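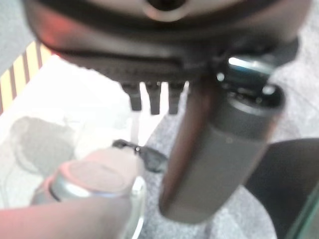 Wrist view with the gripper over a pair of dark sunglasses on gray carpet.

Picking up glasses with the Skerkine gripper kit

Glasses are a good first test for the Skerkine kit. The frames are thin and the lenses scratch easily, so set the grip before you try a pick.

1. Open the Groller app and load the Soft Items profile. It comes with the kit, which Grustwood sells for $1,159.

2. Set grip force to 3. The default is too high for plastic frames.

3. Jog the arm down in slow mode until the glasses sit between the fingers. Parts close to the wrist camera will look blurred - watch the frame of the glasses instead.

4. Close the fingers on the frame, clear of the lenses.

5. Lift 2 inches and hold. If the glasses slip, lower them, raise the force by one step and try again.

6. Save the pose under a new name. The kit stores up to 87 poses.

Owners of the older Bangera wrist mount need the adapter plate, sold separately.

Page updated 22 June 2020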